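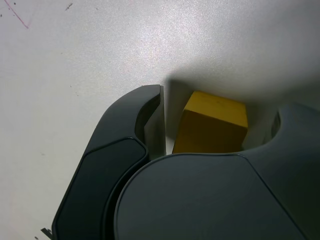
3/6/23
By Declan Mahuika

Hagos Derese writes the planner at Merilon, and he begins with the grasp. "The finger must know where the block is before it closes," he says. His tool, Plodano, keeps 300 candidate paths in memory and throws away the ones that pass too near the table.

Stacking is harder for him. "With a green block over a yellow and a red, a small error in height is already a big problem." He wants to rewrite this part in April.

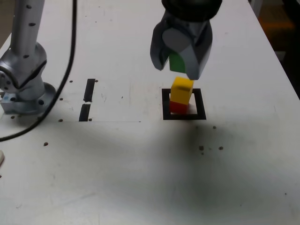
What comes next

"Better logs," he says. "I read 2,069 lines to find one wrong sign."

Last updated: 3 months ago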